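What the second quote left out

I've spent most of this autumn on a budget for robots, and I come out of it trusting quotes even less than I did when I started. I wasn't a great believer then either.

For anyone new to this blog: I look after the spending for a small workshop in Dokthorpe where we try out handling jobs for other people before they commit to a full line. Small parts, mostly. Pick it off a belt, put it where it should go, do it again. It is dull work and I like it. What I don't like is the sales talk that comes with it, and I get a lot of that, as my name is the one on the order form.

The plan this time was for a bench with a pair of arms and a short belt. Three suppliers came back to us, which is one more than last time. Sarel sent a glossy thing with a smiling family on page one. Vigfúsdóttir sent a spreadsheet with every line priced, including the bolts. Fallard sent a short email with a total at the bottom and the words "all in", and I have learned to dread those two words.

I should say I don't mind paying for an arm. An arm is a known object. It has a reach and a payload and a price, and you can ring up and argue about the price. My trouble is with everything that sits round it. In the Fallard quote this came under "cell sundries" and stood at £2,671. I asked what was in it. I was told it was "the usual". I asked for the usual to be written down, and it took a fortnight and a second email before anyone did.

When I put together our own list, walking round the bench with a notepad, I got to £3,701 for the same heading. Fallard hadn't padded anything. They had left out the mounting plates (the base has to bolt to something flat), the shelving for the controllers' cables, any sort of power distribution, and a place for the pendants to live. They had also allowed for the belt and then forgotten that a belt needs wiring. None of that is exotic. All of it would have turned up later as a variation, with a carriage charge on each.

I sent my list back and the answer was that "most customers have these items on site already". Do they? I'd love to see the cupboard where most customers keep their spare mounting plates.

Nosipho Sibiya, our controls engineer, thinks I'm too hard on them. Her view is that a supplier can only price what it can see, and that nobody from Fallard had stood at our bench. Fair enough. My view is that they could have asked to.

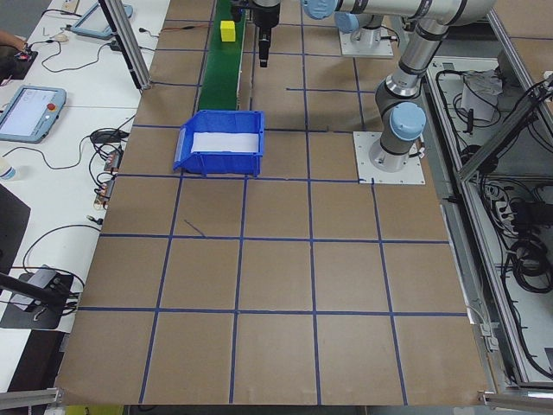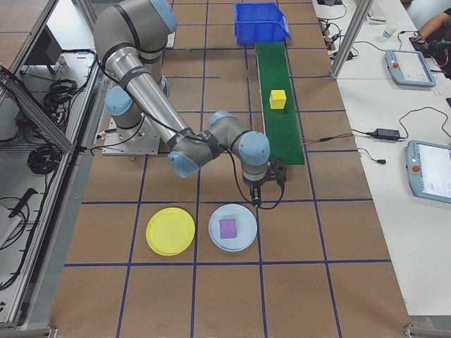 Should a first budget include a second arm?

Leave it out until the first one has run your real job for long enough to show where it waits. If the arm spends its time waiting for parts, a second one will wait beside it, and the money is better spent on feeding.

I wish somebody had said that to me before we went for the pair. I was talked into it by the discount, which looked generous until I saw that it came off the arms only. The second base needed its own plate, its own pendant, its own cable run and its own patch of desk, all at full price. Take the discount, add those back, and we saved very little. Nosipho says we'd have bought the second one in the end. Perhaps. I'd still have liked the choice to be made in the open, with the whole sum on one sheet.

Now, pendants. I had assumed they could be shared. You only teach one arm at a time, was my reasoning, so why pay for another screen with a red button on it? I was told firmly that I could stop thinking along those lines. Each arm came with its own and each one has to be where a person can reach it. Fine. That's a safety matter and I won't quibble. But then the desk has to be long enough for both of them plus whatever laptop and mouse people are using, and our first drawing had a desk sized for a mug of tea. The longer desk wasn't in anybody's quote either.

I'm also cross about cables. The allowance for them across the whole job was £400, a round number that I suspect was typed in by someone who had just had lunch. The cables themselves came in under that. What went over was everything that holds, joins and hides them, and the hours of a grown adult sorting out which black lead went to which black box. If you are doing a plan like this, buy labels. Buy coloured ones. I put them in the first draft and they were struck out as "office supplies".

The cheap things did well, I'll give them that. Marking out the bench in squares with tape was the least expensive decision of the lot. Sarel had offered us a machined plate with a hole pattern instead. It was a lovely plate. It cost more than the belt, and when I asked what it would let us do in the first month that tape wouldn't, the salesman said "repeatability" and then moved on to lead times. I'm sure there are jobs that need it. We were still arguing over which end of the bench the bin should go.

The same goes for test pieces. You can pay for "certified sample sets" from at least one of the firms above. We use small coloured cubes, with plastic plates to put them on. A cube is easy to grip, I know, and I've said as much to everyone who comes to me with a good success rate and wants money on the strength of it. Real parts are oily or bent or stuck to each other. I keep a line in the budget for buying a box of the customer's own worst rejects, and I won't sign for a bigger gripper until somebody has tried to pick those up. That has made me unpopular with at least one sales rep and I can live with it.

So where has all this left the plan? More or less as follows.

I've split the sheet into the arm, what the arm stands on, what feeds it, and what people touch. Every supplier now gets the same blank sheet and has to fill in each line, even if the figure is nought. If they write "customer to supply" that's allowed, but I then price it myself and add it to their total before I compare. Vigfúsdóttir filled theirs in within a couple of days. Sarel sent the glossy thing again. Fallard rang up to ask if I was serious.

I've also stopped putting a saving against any of it. The first version of this budget had a payback figure in bold at the top, and I took it out, as I couldn't find anyone who would tell me where it came from. It had been carried over from an older sheet, and that sheet had got it from a brochure. I would sooner show the boss what we'll spend and what we hope to learn than give him a date I can't defend. He grumbled. He signed it, though he has cut the training line, so expect a grumpy post on that in the spring.

Next on my list is servicing. Two of the contracts say "annual visit" and the third says "annual review", and I've got a nasty feeling a review is a phone call. I have asked all of them what happens if a gripper stops gripping halfway through a morning and who pays for the van. Still waiting on replies.

If you've bought something like this lately and your sundries line came in anywhere near what you were quoted, write and tell me who sold it to you. I'll want to see the invoice.

Contact me | Older posts | Copyright remains with the author | Back to top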